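Wirkel: a hand-typed collection of movie press day schedules and notes

Hello, and welcome! Wirkel is a small text collection put together from the paperwork that piles up around film publicity. If you have ever been to a press day you will know the kind of thing: the call sheet slipped under the hotel door, the list of who is in which room, the reminder to keep your phone in the bag until the screening lets out. I kept mine for years in a box, then other people started sending me theirs, and at some point it seemed a shame not to type them up properly so that anybody could search them.

Last updated Sat 18 March.

What you get

There are 1365 entries, one per line, in a plain tab-separated file called wirkel_main.tsv. Each entry is a single item from a schedule or note, so a busy press day may give you a dozen lines and a quiet one only two or three. They come from 175 separate events, most of them for family movies and animation (that is what I get invited to, and I am not complaining!), with a fair number of adventure pictures and a handful of documentaries.

A second file, wirkel_events.tsv, has one line per event, with the city, the kind of venue and the length of the event in days. You can join the two on the event column.

The columns in the main file

event: a short code, such as g014. The letter has no meaning any more. It used to stand for the box the paper was in.
slot: start time as printed, in whatever style the sheet used. I have left "9ish" alone where somebody wrote "9ish".
kind: screening, roundtable, one-on-one, photo call, set visit, meal or travel.
minutes: how long the slot was meant to last. Blank when the sheet didn't say.
text: the wording of the item, with names removed.
hand: y if the line was added in pen, n if it was printed.

How it was typed

Everything was entered by hand in Tasonis, a little form program that I have grown very fond of even though it loses its place if you press the tab key twice. Faded sheets were copied first and typed from the copy. Spelling mistakes in the originals are kept, including my favorite, "junket lunch" given as "junk lunch" on three days running. Dashes and curly quotes were made plain so that older programs don't choke on them. 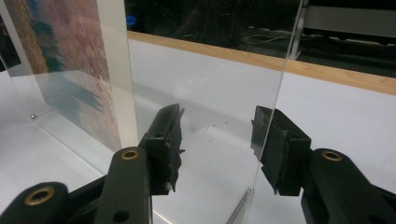 What has been taken out

All names of actors, directors, publicists and reporters are replaced with a tag like PERSON_A, and the tags start over with each event, so PERSON_A in one event is a different person from PERSON_A in the next. Phone numbers, room numbers and email addresses are gone too. Movie titles are replaced with TITLE. I know this takes some of the fun out of it, and I did go back and forth, but quite a few sheets were handed out on the understanding that they stayed private, and I would like to be invited back.

Known problems

The minutes column is shaky for set visits. Sheets tend to say "afternoon" and leave it there, and I filled in nothing.

The 35 events that came from the Guritz box were typed before I added the hand column, so hand is blank for all of them. I hope to get to these in November.

Meal lines are over-represented. Several of the people who sent me paper had kept only the menu.

Times are local to the event and there is no time zone column. Please don't try to line up two cities on the same day with it, you will only get cross.

Getting started

If you only want a taste, open wirkel_sample.tsv, which has 50 lines picked at random from the main file. Any spreadsheet will open it. For reading it with a script there is a short one in the folder named choo, after the Choo notes format it was first written for; it prints a day's schedule in order and skips anything without a start time.

Using it

Please do use it, in class or in your own projects, and share it along with this page so the notes on what was removed travel with it. Corrections are very welcome. Send the event code and the line as you think it should read, and I will check it against the paper, though it may take me a while during awards season.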